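Home | Essays | Reviews | Listings | About

Print this page | E-mail this to a friend

In Defense of the Missed Episode

I missed episode six of Felletti last July, and it did me a world of good. The detective had a beard in five and no beard in seven. I spent a happy evening deciding what had become of it, and my version had a fire in it. The real one, I later learned, had a razor.
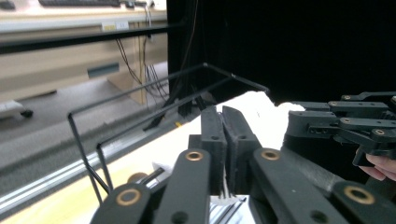
My cousin thinks this is madness. She keeps every season of everything on Dosemora, in order, with the recaps switched on, and she will stop a show 8 minutes in to check who somebody's stepfather is. She has seen all of Gwilliam twice. She can't tell you one thing she liked about it — only what happened.

Television used to leave holes. You had a dentist's appointment, or the tape ran out at the 90-minute mark, and you filled in the rest from a coworker who hadn't been paying attention either. Writers knew this and repeated the important parts. Now they assume we've studied, and a show like Finthorpe can hang its whole finale on a wink from season 2.
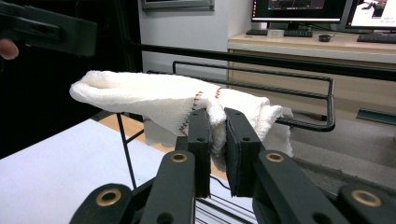 The Case for Skipping One

So skip one. Pick something in the middle, where nearly every season sags anyway, and go straight on to the next. You'll be confused for a few minutes, and you'll sit up straighter than you have since the pilot.

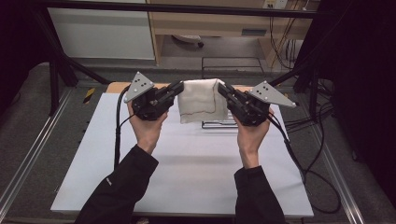

Saodah Raju writes that she tried this with Gwilliam and skipped the only episode with the wedding in it, so that for the rest of the season she took the husband for a burglar. She says it was a much better show that way, and she has no plans to go back.

Contact us | Copyright March 2026 | Back to top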